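**From the packing floor: life next to the new carton station**

Hi all, it's me again with the packing report, and yes, I know I promised it for the last issue. We've been a bit busy! December at the Clernutbridge building is what it is.

So the big thing everybody in the other buildings keeps asking me about is the arms. We have 2 of them now, working as a pair on carton forming, and they've been at it long enough that I've stopped jumping when one moves at the edge of my eye. For anyone who hasn't been by, carton forming is the bit before the bit you all know. The cartons come to us as flat cardboard, somebody opens them up, gets the flaps going the right way, and hands them down to the packers. I did that job for my first two winters here and my thumbs still remember it (tape on every knuckle, and you'd find cardboard dust in your lunch).

The plain mailers went over to the arms first, and those went fine. It's the Friesen carton that has given everyone gray hair. If you've ever folded one you'll know why — there are tabs that want to go in before other tabs, and side walls that spring back out the second you let go. The Zerkton people who set up the station spent most of a shift just watching Diane Turcotte do them by hand. She's faster than any of us and she couldn't explain how she does it, so they made her go slower and slower until she got annoyed and did ten at full speed to make a point.

What's changed for us day to day? Less than I expected in some ways. The forming crew used to be on it all shift. Now they rotate, one person minding the station and the rest out on packing or returns. Minding sounds like sitting down, and it isn't. You load the flats, you pull the ones that go wrong, you write down what went wrong, and you get very familiar with the reset button. Our best shift so far was 423 cartons with me on the clipboard, and I'd like it noted that I wrote down every single jam.

I'll be fair and put the grumbles in too. It's a duller job when things are going well, and a lonelier one. You used to be able to talk across the table the whole time. A few of us have also asked what happens to forming hours after the holidays, and the answer from the Jedutmont office is that nobody's hours are being cut and the rotation stays as it is through the season. I've asked for that in writing so I can pin it up. Will report back!

On the good side, the wrists. Two people who were on light duty for most of last winter are back on full shifts, and one of them told me she'd opened a jar at home for the first time in ages. I'd take the arms for that alone. 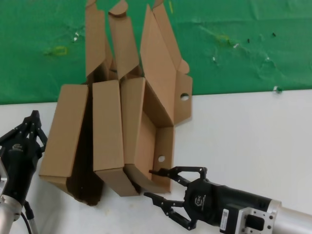 ## Dates and bits

- Station training sign-up closes 14th December. There are 21 places and the sheet is by the time clock.
- Please flatten your scrap before it goes in the cage.
- Returns is short of box cutters again. Check your apron pockets, please and thank you.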